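## 4. Outdoor trials

### 4.1 Site and set-up

The heading estimator described in Section 3 was tested on the Proltura robot in a paved plaza edged by lawns, trees and large buildings. We chose the site because its concrete is wide and even in colour, so a planner that relies on ground texture has little to work with. The front view was passed to the Gundel network at reduced resolution, and two white parts of the robot's body stay in view at the lower edge. Pixels covering them were masked before training and again at run time.

Each run was split into segments by hand. A segment was labelled "landmark" if a large object stood near the paving, and "open" if it did not. Figure 4 is from a landmark segment.
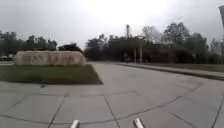

**Figure 4.** Front view in a landmark segment. The inscribed stone and its lawn lie to the left, with a road leading away in the centre.

The joints between the slabs were the main source of error here. Where they curve, the line detector in Urer, our baseline, tends to follow them and pulls the heading to one side. Our estimator weights the skyline more heavily than the ground and was less affected.

Surface marks caused a similar problem. In the view below, dark streaks resembling tyre marks cross the concrete, and the baseline gave them the same weight as a kerb. The person and bicycles beside the kerb on the right were used only to check the obstacle layer, and took no part in the heading estimate. 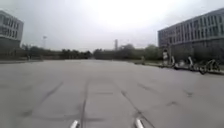

### 4.2 Open segments

In open segments the useful cues are far away. The estimator takes the upper outline of the trees and any thin upright shape above it, then matches both to the previous view. The kerb is added as a weak cue when it can be seen.

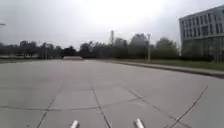 **Figure 5.** Front view in an open segment, with the kerb and a building on the right and a narrow, pale structure above the trees.

The test set held 704 views from 103 segments. The estimator lost its heading in 5 segments, and the baseline in 7. This is a small gap and we do not claim that it would hold at other sites. All failures of our method came when the outline of the trees was nearly level and no upright shape was picked out. Blur in the far part of the view made this worse, as thin poles were often smoothed away before matching.

Views with a building on one side and trees on the other gave the steadiest output, even when only a narrow slice of the building was visible at the left. The low tan structure at the far end of the paving in the next view was left unlabelled, because our annotators could not agree on its class.

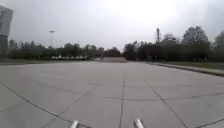 *Zieliński test area, Wednesday, June 4, 2025.* Notes for this section were checked against the run logs by Danuta Adamczyk. The weights used were those fixed in May, and no settings were changed between segments. Mask files and segment labels are listed in Appendix B.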